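Equipment Planning Report, Lakthorpe Site
Prepared for the Lirkbridge equipment fund

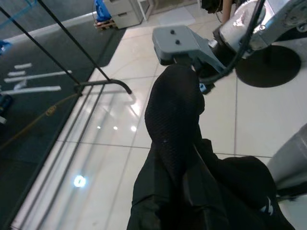 Can the second arm be bought within the current grant?

The arm itself can. The grippers, the guarding and the service plan for it cannot all be bought at the same time, and we are asking to move the service plan into the next budget period. The details are below.

Jan 8, 2019

Status of the purchase plan

The plan approved last year had two parts. The first was to get one arm working on soft goods handling at Lakthorpe and learn what it needs in daily use. The second was to use what we learned to write the specification for another arm and its accessories. The first part is finished except for the written maintenance record, which is behind. The second part is mostly drafted and is the subject of this report.

We had expected to send the specification out before the end of the year. We held it back when the finger wear figures from the fabric trials came in higher than we had planned for. Sending it out with the old consumables line would have meant asking for more money later, so we reworked that section first. The rest of the specification has not changed much.

What we learned from the fabric work

Soft items are harder on the equipment budget than boxes are. The arm is not working near its load limit. The cost is in the fingers, the cables and the hours spent on setup. Loose fabric gets between the finger and the item being picked, and the operator has to stop and clear it. Dark fabric also gives the wrist camera trouble under the ceiling lights, especially over the shiny floor.

Three things in the budget follow from this.

Fingers. We had one set per arm in the original plan, with a spare set shared. We now plan on 8 sets for the budget period, covering both arms. Fu quoted a lower unit price at that quantity and will hold it until the end of February.

Cable protection. The cable along the arm is a regular source of small stoppages. Clips and a sleeve were left out of the first order as optional. They are in the new specification as required items. The price is small and we should have bought them the first time.

Lighting. We looked at replacing the ceiling lights and decided against it. Matte mats for the pick area are cheaper and can be moved. They go under general supplies and do not need approval from the fund.

Quotes received

We asked for quotes from two suppliers, Naltus and Fu.

Naltus quoted for a complete package: arm, controller, base plate, installation and a service plan. It is the simpler offer to manage. The delivery time is longer, and the service plan can't be separated from the rest in the first year. The package as quoted does not fit in the current grant.

Fu quoted each item on its own. The arm and controller fit in the grant. Installation would be done by our own staff with one day of support on site. Their fingers fit the arm we already have, so spares can be shared between the two stations. Naltus fingers would need an adapter plate, and we would be stocking two kinds of everything.

We recommend Fu for the arm, controller and fingers. We have no strong preference on guarding and will get a separate local price for it.

Budget position

The accessories line stands at $3000. The fingers and cable parts will use most of it. Guarding was also supposed to come out of this line, and there is not enough left to cover it. We propose to pay for guarding from the installation line, where doing the work in house leaves a balance.

The service plan is the open item. The first arm is still under its original warranty, and the new one will come with its own. Moving the plan to the next period leaves no gap in cover on either arm, provided the start date is set before the first warranty runs out. We would like this agreed in writing – it was left vague last time and caused confusion over who was paying for a replacement joint cover.

Staff time was budgeted at 40 hours for installation and testing. We are keeping that number. The first installation went over, mostly because the base plate location was changed after the cables had been run. For the second one the location will be marked and signed off before anything is delivered.

Risks

Price. Fu's hold on the finger price ends in February. If approval comes after that we would expect to order a smaller number of sets and come back for the rest.

Space. The new station needs a clear area next to the existing one. Storage units and pallets near the work area will have to go elsewhere. Facilities has offered a spot along the back corridor but has not confirmed it.

People near the arm. Staff work close to the station during setup and changeovers. The guarding price needs to include a gate that can be opened without moving a panel, and the site rules need to be updated before the second arm is switched on. The update has been started. It still refers to one arm throughout.

Maintenance record. The log for the first arm has missing entries from the early weeks. We can rebuild some of it from parts orders. Finger changes after that point are complete, and the quantity above is based only on those.

Decisions requested

1. Approve the Fu quote for arm, controller and fingers.
2. Allow guarding to be charged to the installation line.
3. Move the service plan to the next budget period, with the start date in writing.

Next steps

Once the decisions are in, the order can be placed the same week. The local guarding price is due soon and will be sent on separately, along with the floor plan for the second station. The maintenance record will be brought up to date before delivery, and a copy will go to Lirkbridge with the next report.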